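Two laptops, one desk and a very happy me

I've been meaning to write this since April, when I finally moved everything at home over to Linux. Everything! The old laptop, the newer one, even the little box under the telly that plays our music. I'd been putting it off for ages, mostly because I was sure I'd lose a weekend to printer trouble (I did not lose a weekend to printer trouble, the printer came up by itself and I nearly fell off my chair).

The version I settled on is called Skarneck. I tried Lundov first and liked it a lot, it looks lovely, but it kept forgetting how I'd arranged my second screen and I got tired of dragging things back every morning. Skarneck is plainer. The menus are where I expect them, the text is big enough to read without my glasses, and it wakes up from sleep before I've sat down properly.

The bit I was dreading was my photos. Years of them, all tied up in a program that only ran on the old system. I ended up using Zolmont, which reads the old library and copies the albums across with their names and captions still attached. I set it going after supper and it was done by breakfast. A couple of albums came over with the dates muddled, so I've been fixing those by hand in the evenings, and I've rather enjoyed it. I'd forgotten half of what was in there!

Then there's backups. I know, I know, but stay with me. I now keep 2 copies of everything that matters, one on a drive in the drawer and one on a drive at my sister's, and we swap them over whenever I go round for lunch. It's the first time in my life I've had a backup I trust. I even tested it by wiping a folder on purpose, which made my palms sweat, and getting it back took less time than making the tea.

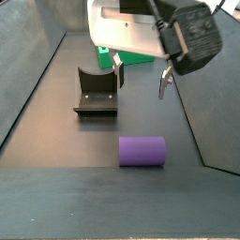

The one thing I still miss is my old notes program. I've been trying Ignacio instead, and it's growing on me. It saves everything as ordinary text files, so I can open them anywhere, and the search is wonderfully quick. I do wish you could change the colour of the sidebar (it's a sort of mustard) but I've put in a request and had a friendly reply the same afternoon, so fingers crossed.

Next on my list is getting the calendar on my phone to talk to the one on the laptop. If you've managed that on Skarneck, please leave a comment and tell me how you did it!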